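Hasari coupon binder, three weeks in

Quick one tonight, dinner's in the oven. A few of you asked if I ever caved and bought a real coupon binder instead of the envelope stuffed in my purse. I did. It's the Hasari zip binder, 36 pages, 184 pockets all together according to the label. Paid full price for it, which yes, I know. Kind of defeats the purpose.

Setup first. Took me one whole evening. The pockets come in three sizes and the small ones are the ones you'll want for regular clipped coupons. Big ones fit a store flyer folded twice. The middle ones I still don't have a use for. Receipts maybe. The divider tabs are stiff and they don't bend when you shove it in the cart, so points for that. The stickers for the tabs are junk. Half of mine peeled off in the first week and I've gone to masking tape and a marker. Looks terrible, works fine.

In the store it's better than I expected. I go to the Flumstead on the way home and I used to stand in the cereal aisle digging for ten minutes with people reaching past me. Now I flip to breakfast, grab it, done. Saved $5 on the first trip just from coupons I would of forgotten I had. Expired ones are easier to spot too, if you put the soonest dates in front. I do it while the coffee's going.

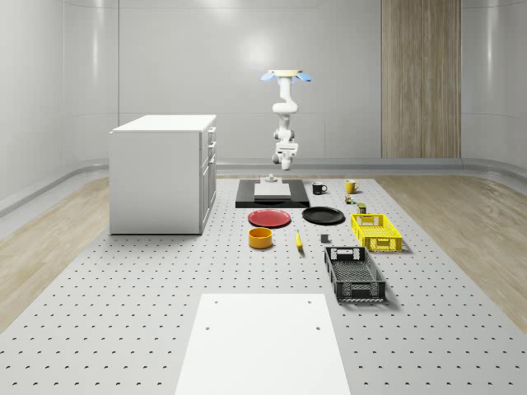
Morkcombe wrote in to say the zipper on theirs split after a month and they switched to a plain three-ring from the dollar store with baseball card pages, and never looked back. Fair enough. Mine is holding so far but I've noticed it catches at the corner when the binder's full. Don't force it. I'd also say don't fill every pocket, it gets fat fast and then it won't lay flat in the child seat of the cart.

Weight – it's heavy. Loaded up, it's like carrying a phone book. There's a shoulder strap in the box and I laughed at it and then I used it. The clips on the strap are metal, the loops on the binder are just stitched, so we'll see.

One more gripe. There's a little calculator pouch on the inside cover and it's too small for my calculator. Too small for my phone. Fits a pen and a pack of gum. So that's what's in there.
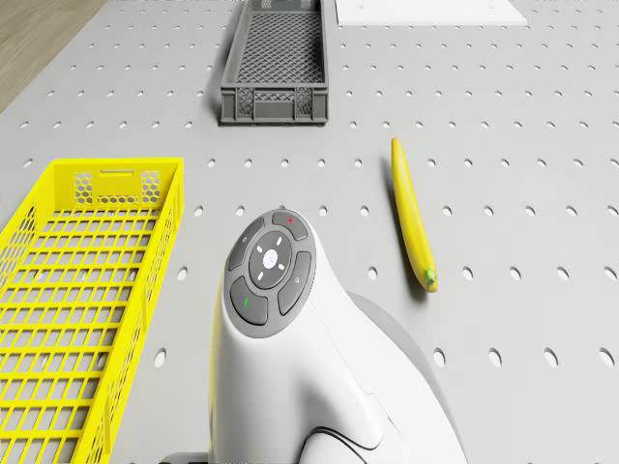
Big table, yellow crate.

I also looked at the Hughes one, the accordion style. Cheaper, lighter, but you can't see what's in a slot without pulling the whole stack out, and thats exactly the problem I had with the envelope. If you only clip for one or two stores it's probably plenty.

Would I buy the Hasari again? On sale, yes. Full price, no. I'd give it 3 out of 5, and it'd be a 4 if the stickers stuck. Timer's going off – gotta run.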